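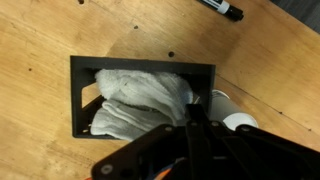 Bench top, black holder with the white towel in it.

March 15, 2026
Finish shop, Flesemville
Subject: oil and wax on the ash offcuts, second round

Carrying on from the June notes, which stopped at the point where the Zurkex oil went gummy on the end grain. I have put those boards aside and started again with fresh offcuts from the Sultmont job. Same species, same thickness, planed together so the surface is the same going in.

Sanding. Took all boards through the grits by hand on the cork block. The last round finished at 800 on half the boards and stopped well short of that on the others. The 800 boards look better bare. They also take up noticeably less oil, and colour is paler after the first coat. Bergþóra Toft thinks the surface is burnished and the oil is just sitting there. I agree for the first coat. By the third I can't pick the two groups apart except at a low angle by the window.

I tried one board at 2000 out of curiosity. Not worth repeating. The oil beaded at the edges and wiped off almost clean.

Oil. Two products this time, Zurkex and Eren. Both stirred, neither shaken. Flooded on, left to stand, wiped back with the grain, then wiped again across it. The second wipe matters more with the Zurkex. If it is skipped you get shiny patches by morning that have to be cut back with a grey pad. Eren is thinner and more forgiving but needs an extra coat to reach the same depth.

Smell: Eren is stronger. Kept the side door open. Temperature in the shop dropped while the door was open and I did not record by how much, so treat the drying times below as loose.

Drying. Zurkex touch dry overnight on all boards. Eren touch dry on the face but tacky on the end grain the next day, and still slightly soft under a fingernail the day after. Moved the Eren boards to the rack over the compressor. Note for next round: put both sets on the same rack from the start, otherwise the comparison is useless.

Wax. Only on the boards with three coats of oil. Thin coat, buffed once it hazed. On one board I put the wax on too soon and it dragged. Stripped it and will redo.

Water test. Drops left on the face under a glass so they don't evaporate. Zurkex with wax: no mark. Zurkex without wax: faint ring, gone after re-oiling. Eren with wax: faint ring. Eren without wax: clear ring, raised grain, needs sanding. I would not send Eren out on a table top. Fine for drawer sides and shelves.

Cloths. Lint is still a problem. The cotton offcuts from the bag shed badly on the first coat and the fibres set into the surface. Cut-up bedsheet is much better. Keep coloured cloth away from wet oil, one of the pale boards picked up a blue tinge that I had to sand out. Oily cloths go flat on the line outside and then into the lidded metal bin with water. I found a balled-up one on the window sill this morning. Please don't.

Stock. Eren is down to the last tin. Zurkex order 1816 arrived short by one tin, supplier has been told. Don't open the new Zurkex until the old one is finished, the batches differ slightly in colour and I want this round done from a single batch.

Labels. Pencil on the back only. The marker bled through on the thin pieces.

To do:
Redo the board with the dragged wax.
Repeat the water test with vinegar and with cold tea.
Weigh boards before and after each coat, the small scale needs a battery.
Ask Sultmont whether the client wants satin or flat before we settle on a buffing pad.
Bergþóra to cut another set of offcuts, end grain square this time.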